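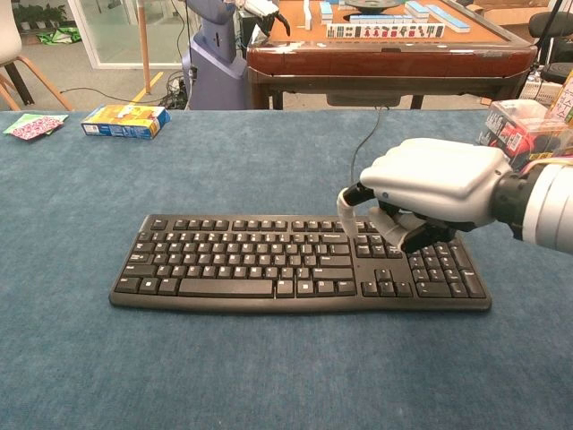

July 4, 2022 – the finger that kept pushing

I want to write this while my own thumb still hurts a little, because tomorrow I will already remember it as smaller than it was.

The plan for today was dull. The right hand had to press keys on the keyboard, one key after another, with the index finger, until the counter on my laptop showed 3,000. The point of the test is to see if the fingertip stays where the model thinks it is. When a finger works for a long time, the tendon becomes a bit longer, and the tip comes down next to the key and not on the key. With letters you notice this late, as the finger can be wrong by several millimeters and still press the right letter. So I had chosen many keys at the side of the main block, near the gap before the navigation keys. If the tip drifts there, it falls into the gap and nothing is typed, and the program sees a missing press at once. I was quite proud of this idea.

It started well. I drank my tea and watched the letters and the Enters come. The sound is nice when it is regular. I was thinking about my holiday form, which I have still not filled in.

At 213 it stopped being regular. The finger went down and did not come up.

At first I thought it was the program waiting. Sometimes it waits when the network in our building is slow, and Hustthorpe is not a place with famous internet. Then I saw that the screen was filling with the same letter, a whole line of it, then the next line. The joint was making a thin high noise, like a mosquito in a bedroom. The keyboard was turning slowly on the cloth, its left corner coming toward me.

I pressed stop in the program. The window said "stopped". The finger still pushed.

So I pressed the red button. The arm lost its power with the usual click, the brakes closed, and everything was quiet except for the mosquito. This is the moment I have to write down carefully. I had pressed the red button, and in my head the red button means that the robot is dead. I reached in with my left hand to pull the keyboard out from under the finger, and my thumb was then between its thumb and the edge of the keyboard. When the keyboard slid away, the hand suddenly had nothing to push against. All the fingers closed together. They closed on me.

It is not a strong hand. I could not pull free on the first try, though, and what I remember best is that I was embarrassed and looked to see who was watching. Then I followed the cable with my eyes to the power supply on the floor and kicked the switch with my shoe. The hand went soft. I have a red line across the thumb, and a place beside the nail that will be blue tomorrow. The skin is not broken. I held it under cold water in the kitchen and ate a biscuit.

What I found afterwards

I did not start it again. I sat down with the log and the manual, and for once I read the manual from the first page.

There were two different faults, and each one alone would have been only a small annoyance.

The first fault is in the hand. Jusivura, our small program that sends positions to the fingers, lost contact with the hand controller in the middle of press 213. The controller did what it was set up to do, which was to keep the last position it had received. The last position was "down, one centimeter below the top of the key". There is no such place. The key is at its bottom long before that, and then comes the table. So the finger kept trying to reach a point inside the table, with all the current it was allowed to have. The manual calls this "hold on timeout" and says it is useful when the hand carries an object and you do not want to drop it. I understand this. If it were holding a glass of water I would be grateful. For pressing keys it is the wrong choice, and I had never looked at which choice was active.

Why did all the fingers close? I think the contact came back while I was pulling, and the controller reported fault code 2 and went to its rest pose. The rest pose is a loose fist. I had always found it a rather polite pose, like somebody waiting in a line. The times in the log fit this, but the log has a hole of several seconds exactly where I need it, so I write "I think".

The second fault is ours and it is worse. The red button cuts the arm. It does not cut the hand. The arm and the hand have separate supplies, and the one for the hand came later, when we changed from the old gripper. Somebody plugged it into the nearest free socket in the wall. I am afraid the somebody was me. It was in November, we had a visit from the people at Khurana the next morning, and I was in a hurry. I found my own handwriting on the tape around the plug.

All these months I have told each new person in the room, "this button stops everything". I said it with confidence. I even made the little yellow sign.

The other table

There is one more thing, and it bothers me more than the thumb.

The purple robot next to the mahjong table uses the same kind of hand and the same controller. People sit at that table. They put their arms over the tiles, they laugh, they lean in to see. That robot moves slowly and everybody trusts it, and so do I – I have played against it with my sleeves lying almost on its fingers. I went over and looked for its hand supply. It goes to its own socket too.

So I switched it off, wrote "do not use" on a paper and fixed the paper to it. Two colleagues who wanted a game after lunch were not happy with me. One asked if I could not just change the timeout setting quickly. I could. It takes a minute. But the setting is only half of it, and if I had changed it they would have played, and the button would still be telling a lie. I said no, and I did not say it very elegantly. My English becomes short when I am nervous. I will bring something sweet tomorrow.

I wrote the report before going home. It was hard to find the right tone. In my first version every sentence was passive: the supply was connected, the keyboard was removed, contact was made with the operator's thumb. I read it again and it sounded as if no person had been in the room. In the second version I wrote "I" everywhere. I also wrote that I reached in without checking that the fingers were without power, and that I had pressed the stop and believed it. My manager read it and asked only if I needed a doctor, then asked when the cable could be done. I had expected a longer talk. I had even prepared answers.

What I want to do

Both hand supplies go behind the red button. The electrician can come from Nolldale, but he could not promise a day. Until then both hands stay off.

The timeout must be "release" for any work where the hand carries nothing. I will put this in the start script, so that the script reads the setting back and refuses to begin if it is wrong. I do not trust myself to remember it.

The current limit for the index finger was at the value from the factory. A key needs very little. I tried to measure how little with the kitchen scale and a spoon, and got a different number each time, so I will borrow a proper force gauge.

A press needs a limit in time also. If a key is still down after half a second, something is wrong, and the program can know this from the keyboard alone. I find it funny, in a sour way, that the keyboard was reporting the fault the whole time. It was writing it on my screen, line after line, and my program was counting it as one long good press.

And I have to test the red button with the hand closed around something. A piece of pipe foam, maybe. In all our tests of the button we looked at the arm and listened for the click. The click is so convincing.

The sign I took down already. There is a clean square on the wall now where it was.

Later, at home

The thumb is a bit thick and it is slow to write with, although I hold the pen in the other hand – I notice now how much the left one does, holding the notebook flat.

I keep going back to the moment after the click. I was calm. If I had been afraid I would have looked at the fingers first. When I learned this work, at my first job, there was an old press in the workshop and we had to pull its plug and put the plug on the bench where we could see it, before we touched anything. I thought it was a rule for old machines. I have not put a plug on the bench in years.

The keyboard is fine, by the way. I typed the report on it. The key that was held down is maybe a little softer than its neighbors, or maybe I imagine it. The test will have to begin again from zero, and 3,000 is a long way when you sit next to it and listen. I will take the counter off the screen, I think, and watch the hand.

Holiday form still not done.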